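貼ってはがせる大理石柄シート「Drurketti」を3か月使ってみた。評判ほどかどうか 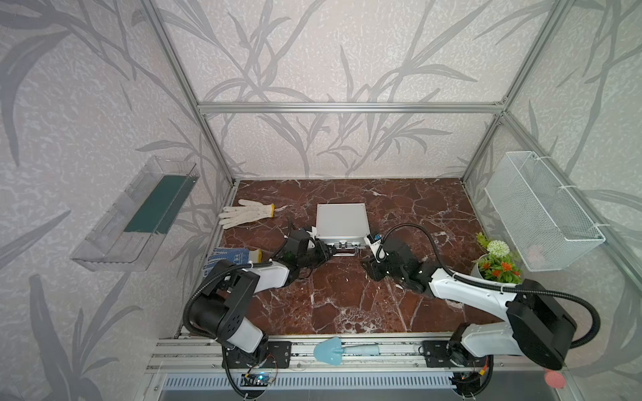 赤みのある濃い茶色に白と淡いピンクの筋が走る大理石の天面。壁は葉のシルエット柄。

賃貸でも天板の見た目を変えられるという触れ込みのシートが、ここ数年でずいぶん増えた。通販サイトで「大理石調 リメイクシート」と検索すれば、似たような商品写真がいくらでも並ぶ。どれもレビューは星が4つ以上で、どれも「高見え」と書いてある。こういう言葉が並ぶときは疑ってかかることにしている。

そのうえで買った。Drurkettiの大理石柄、色は赤茶。1巻1,299円。1月に台所の作業台に貼り、そのまま毎日使ってきた。うちの作業台は十年以上前の合板のもので、角の塗装がはげ、醤油の輪じみが二つある。隠せれば御の字、という程度の期待で始めた。

まず柄について。濃い色の大理石を選ぶ人は少ないと思う。売れ筋はやはり白地にグレーの筋で、部屋が明るく見えるとか、清潔感があるとか、利点がいろいろ書かれている。ただ、白い大理石柄は印刷の粗さが目立つ。以前使ったFlikarの白は、離れて見ればまあまあでも、まな板を置いて手元を見るたびに網点が気になった。その点、赤茶は筋の輪郭が多少ぼけていても地色に紛れてくれる。粗が見えにくいという意味では、濃い色のほうが得だろう。

不満は柄の繰り返しである。商品ページには「自然な模様」とあるが、およそ80センチごとに同じ枝分かれが出てくる。幅の短い台なら気づかない。うちの台はそれより長いので、左のほうにある三つまたの筋が、右でもう一度律儀に現れる。一度見つけると、もうそこしか見えない。長い天板に貼る予定の人は、開封したらまず全部広げて、繰り返しの位置を確かめてから切ること。説明書にはこの注意がない。

貼る作業はどうだったか。「空気が抜けやすい特殊な裏面」だそうだが、特殊と呼ぶほどの効果は感じなかった。普通のシートと同じように気泡が入り、普通のシートと同じようにヘラで追い出す。付属のヘラは薄くて頼りなく、途中で使うのをやめて、古いカードにタオルを巻いたものに替えた。角の折り込みはドライヤーで温めればきれいに曲がる。厚みがある分、下地の細かい傷は拾わない。ここは素直によいと思った。醤油のしみも透けていない。

耐久性については、三か月ではまだ何とも言えないところが多い。今の時点で書けるのは次のようなことだ。

水：流しに近い端が一か所、爪の先ほど浮いた。押さえれば戻るが、数日でまた浮く。
熱：説明書は熱い鍋を直接置くなと言う。試していない。鍋敷きは使う。
汚れ：カレーは水拭きで落ちた。油性ペンは落ちなかった。
傷：包丁の先を一度当ててしまい、白い線が残った。濃い色なのでよく目立つ。粗は隠すが傷は隠さない柄である。

指紋と粉も目立つ。小麦粉を使った日は、拭いたつもりでも斜めから光が当たると白い筋が残っている。もともとの筋と見分けがつかないと言えばつかないが、それを長所と呼ぶ気にはなれない。

壁紙との合わせ方にも触れておく。商品ページは濃い天板に柄物の壁を組み合わせることを勧めていて、同じ売り場でArancibiaの植物柄が関連商品として出てくる。淡いグレー地に葉の影が大きく伸びるような柄なら、下が濃い大理石柄でも喧嘩はしにくいと思う。両方に細かい柄を持ってくると落ち着かない。どうしても合わせたいなら、壁は色数を絞ったほうが無難だ。私は結局、壁は無地のままにした。商品ページの提案どおりに買いそろえると、天板一枚のつもりが部屋ごとの模様替えになる。

価格はどうか。1,299円は安く見えるが、うちの台では一巻で足りず、二巻目を買い足した。二巻目は色がわずかに明るい。同じ品番でもロットが違うとこうなるらしい。まとめて買えばよかったのだが、必要な長さの目安が「一般的なキッチンに」としか書かれていないのは不親切だ。送料が別に400円かかるのも、注文の最後の画面まで出てこない。

比較のため、端切れだけ手に入れたZumerumの同系色も並べてみた。こちらは表面がつや消しで、指紋は明らかに少ない。そのかわり薄く、下地の凹凸がそのまま出る。傷んだ天板を隠したいならDrurketti、もとの天板が平らで手触りを優先するならZumerumだろう。Flikarは私なら選ばない。

はがしやすさについては、目立たない裏側に貼った切れ端で一度だけ確かめた。糊は残らず、合板の表面も持っていかれなかった。ただし、貼って三か月の切れ端の話であって、二年後の本体がどうなるかはわからない。賃貸の備え付けの天板に貼るつもりなら、「跡が残りません」の一文を信じ切らず、必ず端で試してからにしてほしい。

評価は5点満点で3。短い台に、つなぎ目なしで一枚貼るならもう少し上げてもいい。浮いた端は両面テープで留めたので、また変化があれば追記する。

2025年5月7日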